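Category: Hardware Support > Hand-Held Grippers > Finger Pads and Linkage

Ticket 2134 – Uneven jaw closing on small round fruit, Bura hand-held gripper
Status: Resolved, pending customer confirmation
Opened by: Hrefna Thorlacius, Flenside
Assigned to: Munther Salameh, Skusten Product Support

Summary of the request

The customer is evaluating two Bura hand-held grippers under the Skusten trial program. The evaluation covers the picking and placing of small produce from tableware. The customer reports that, on one of the two units, the right finger pad makes contact before the left pad when the jaws are closed by hand. Larger fruit is not affected. On cherries and small tomatoes the item is pushed sideways before it is held, and on several attempts it rolled to the rim of the plate.

The customer asks whether the fault lies with the pads, the linkage or the method of use, and whether the trial period may be extended while the matter is open.

Entry 1 – Munther Salameh, Tuesday, 9:40 a.m.

The request has been received and the unit is confirmed as covered by the trial agreement. The customer was asked to stop using the affected unit for scored trials, to leave the pivot screws as they are, and to send one picture taken from the gripper's own camera with the jaws open over a small item. The customer was also asked to state which pads are fitted. The reply confirmed the ridged pads from kit 314, installed by the customer during the first week of the trial.

Entry 2 – Hrefna Thorlacius, Tuesday, 11:15 a.m.

The requested picture is attached. The same fault appears with cherries and with the small tomatoes. It does not appear when the jaws are closed on nothing, or it is too slight for us to see. Please note that our second unit was set up by the same person and closes evenly.
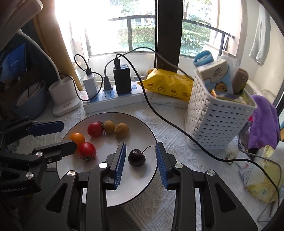

Attachment to Entry 2: open jaws over a cherry, ridged pads fitted.

Entry 3 – Munther Salameh, Tuesday, 2:05 p.m.

Thank you for the attachment. The left pad is above the middle of the plate and the right pad is over its right edge, with the cherry between them. This approach carries a risk of its own, as the right pad may touch the raised part of a plate before it reaches the fruit. Please repeat the test with the cherry placed on a flat cloth and no plate. If the fault remains, the position of the plate can be ruled out.

The picture does not allow us to judge the tightness of the pivot screws. That check must be done by hand, as described in section 7 of the setup guide.

Entry 4 – Hrefna Thorlacius, Tuesday, 3:30 p.m.

The test was repeated on the cloth. The cherry still moves to the left before it is held, although less than on the plate. My colleague Meifang Shao repeated the test with the same result.

Entry 5 – Vibeke Overgaard, Mechanical Support, Tuesday, 4:20 p.m.

I have reviewed the log at Mr. Salameh's request. Both the plate and the unit appear to contribute. The customer is asked to carry out the following steps in order:

1. Open the jaws fully and remove the right pad.
2. Wipe the pad seat with a dry cloth.
3. Refit the pad and press until it sits flush along its full length.
4. Move each arm gently from side to side. Report any play before making an adjustment.
5. Close the jaws slowly on a cherry, on the cloth, and note which pad makes contact first.

Entry 6 – Hrefna Thorlacius, Wednesday, 10:10 a.m.

The right pad was not fully seated. A small gap was present at the lower end. After refitting, both pads meet the fruit together on the cloth. No play was felt in the arms. On the plate the result is good when the fruit lies near the middle, and less reliable close to the rim.

Resolution

The fault is attributed to incomplete seating of the right pad. No parts will be replaced. For fruit near a rim, the customer is advised to turn the wrist so that both pads come down inside the plate – this advice will be added to the setup guide. The trial period is extended to the end of July. The ticket will close after 2 working days unless the customer replies.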